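Gripper Comparison Program: Frequently Asked Questions

Last updated September 2024

The answers on this page are intended for partner laboratories, prospective evaluators and suppliers who wish to submit a gripper for comparison. Questions that are not covered may be sent to the program coordinator, Fidelina Escobar, through the contact form.

General

What is the purpose of the program?

The Drumel Gripper Comparison Program tests hand-held parallel grippers side by side, under the same conditions and with the same operators. Results are used by Drumel and its partners when choosing fingertips, jaw linkages and onboard cameras for later work on fixed arms.

Which products are included in the current round?

The current round covers the Derkell and Vurska fingertip sets, mounted on hand-held grippers of one body type. The Ayala controller has been accepted for the next round, which opens in October. It will be tested on a fixed arm and reported separately.

Does the program rank products?

No overall ranking is published. Each report gives results by task and by object type, and readers are expected to weigh these against their own needs.

Test Setup

What objects are used?

The main object set is ordinary produce. Items differ in size, weight, firmness and surface, and they can be replaced at any grocery store. A red onion, an orange, a potato, a cherry tomato and a kumquat are all part of the standard set. Partner sites may add local items, provided that each addition is entered in the object log before the session begins.
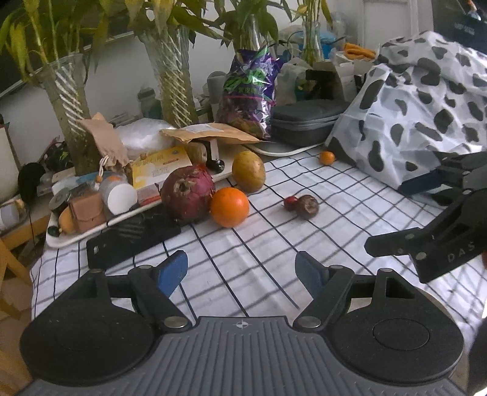

Small items are scored separately from large ones. A fingertip that holds an orange securely may close too far past a cherry tomato, or press too hard on it, and combining the two scores would hide that difference. Operators are asked to approach small items at low speed and to stop closing at first contact.

Why is a patterned tablecloth used?

The grid gives the onboard camera a regular reference when position is estimated from video. Plain white cloths were used in the first round and produced more tracking losses. Wrinkles in the cloth are acceptable. Operators should smooth out any fold high enough to touch a fingertip during an approach.

Must the rest of the table be cleared?

No. Household items such as pouches, boxes, envelopes and snack bags may remain behind the produce. Comparison under cluttered conditions is one of the aims of the program. Items in the background should not be moved between two trials that are to be compared with each other.

Is special lighting required?

No. Daylight and ordinary room lighting are both accepted. Strong shadows across the table should be noted in the session record, as they can affect camera tracking.

Running a Session

How many operators are needed?

Each session requires 2 operators. Both may have a gripper over the table at the same time, but only one may close on an object at any moment unless the task sheet calls for a joint grasp.

How is a session carried out?

1. Inspect the fingertips and pivot pins on each gripper. Replace any pad that shows tearing or has come away from the jaw.

2. Open and close the jaws fully 5 times and confirm that both sides move evenly.

3. Place the produce on the cloth with the larger items near the middle. Leave at least one small item by itself, away from the group.

4. Hold the gripper low over the near side of the table with the jaws open toward the produce, and start recording from this position. 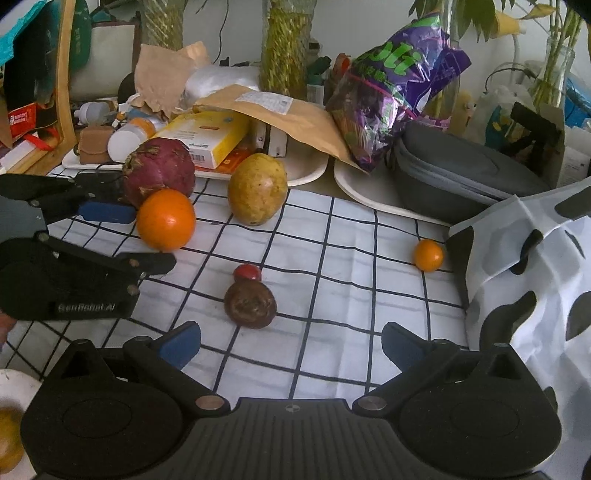 5. Carry out the grasps in the order given on the task sheet. Return to the starting position after each one.

6. Record drops, slips and visible damage to the item at the end of each trial.

How many trials make up a complete comparison?

A complete comparison consists of 70 trials for each fingertip set. Incomplete comparisons are kept on file but are left out of published results. The current round has produced 2061 accepted trials across all sites.

Data and Results

Who may see the recordings?

Recordings are available to partner laboratories under the standard data agreement. Suppliers receive the recordings of their own products only.

May a supplier dispute a result?

Yes. A written request should identify the trials in question and state the grounds for review. Reviewed trials are scored again by a second evaluator, and the later score stands.

How can a site join the next round?

Applications are made through the partner page. Sites should have a table, a stable mount for charging equipment and two trained operators available for the full round. Equipment is loaned without charge and must be returned in its original case.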